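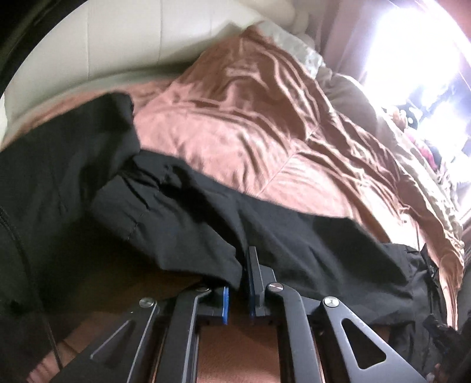
4.2 Folding a long-sleeved shirt on a bed

Use this procedure with the Tivby folding guide when no table is available. Allow a clear area at least as long as the shirt.

1. Empty all pockets. Set jackets and trousers aside — they are covered in section 4.3.

2. Pull the bed cover straight. Ridges under the garment transfer to the fold lines.

3. Lay the shirt front side up. Fasten the collar button and every second button below it.
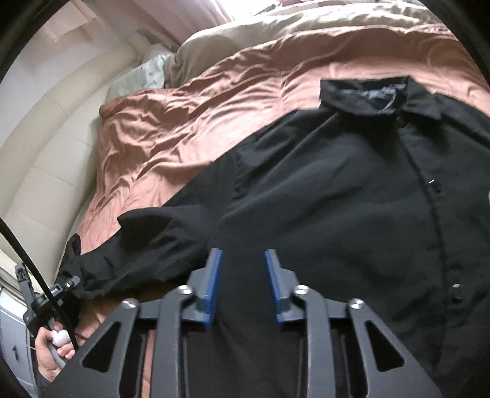 Figure 2. Black shirt laid front side up, before the sleeves are straightened.

4. Draw each sleeve out from the armhole seam to the cuff. Press loose folds flat by hand.

5. Turn the shirt face down. Place the guide 2 cm below the collar.

6. Fold one side over the guide, then lay the sleeve back along the fold. Repeat on the other side.

7. Fold the hem up to the collar and withdraw the guide.

Note: Satin covers let the guide slide. Hold its lower edge while folding.

Caution: Do not stack more than 24 folded shirts in one Bronar box. Do not iron over the guide.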